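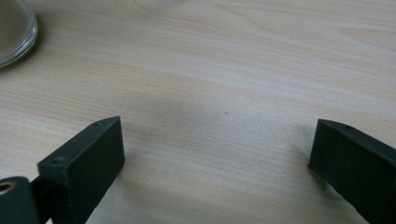 ## Ticket 2000-11: route file missing from rental GPS units, lake loop tour

**Opened by:** Nneka Akinola, Emness Cycle Tours, front desk
**Assigned to:** Alper Ekinci
**Opened:** 20 November 2022
**Priority:** normal
**Status:** resolved, one follow-up open

**Reported problem**

Guests on the self-guided lake loop get a handlebar unit with all daily stages preloaded. On two units, stage 2 shows in the list but will not start. The screen goes back to the menu with the message "Route cannot be calculated." Stages before and after it load normally. Guests finished the day with the paper map and the cue sheet.

**Environment**

- Units: Truvetti handlebar model, current firmware
- Route files: GPX track, exported from the Aliyu planner
- Base map: regional tile, last updated in May

**Log**

1. Restarted both units. No change.
2. Deleted stage 2 and copied it again from the office laptop. Same message.
3. Copied the same file to a third unit that had not been out. Same message. Hardware ruled out.
4. Opened the file in a text editor. Track is complete from the ferry landing to the hotel in Arico. No damaged lines.
5. Compared file sizes. Stage 2 has far more track points than the others. The detour past the quarry was drawn by hand at a very fine setting.

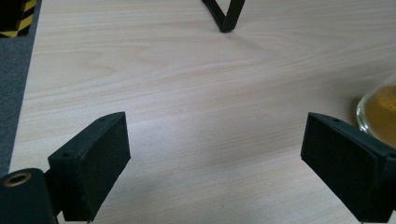 **Is there a limit on the number of points in one track?**

The unit accepts up to 1000 points per route. Anything longer is listed but fails when the guest presses Start.

6. Point count for stage 2 before the fix: 2000.
7. Ran the simplify function in the planner and exported again. Result is under the limit. Checked the line against the map at the quarry detour and the two roundabouts. No corners cut.
8. Loaded on all three units. Stage starts and turn prompts appear.
9. Ibrahim Yusuf rode the first 11 miles with one unit. Prompts were on time. One late prompt at the canal bridge, also late with the old track, logged separately.

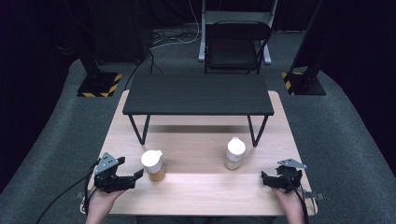

**Do guests already on tour need to bring their units back?**

Guests can keep them. The hotel in Arico has the corrected file on the desk computer, and staff there can copy it over with the USB cable in the guest pack.

**Follow-up**

- Chinyere Amadi to add a point count check to the export steps before next season.
- Old stage 2 file moved to the archive folder. Do not reload it.
- Canal bridge prompt: open, assigned to Ibrahim.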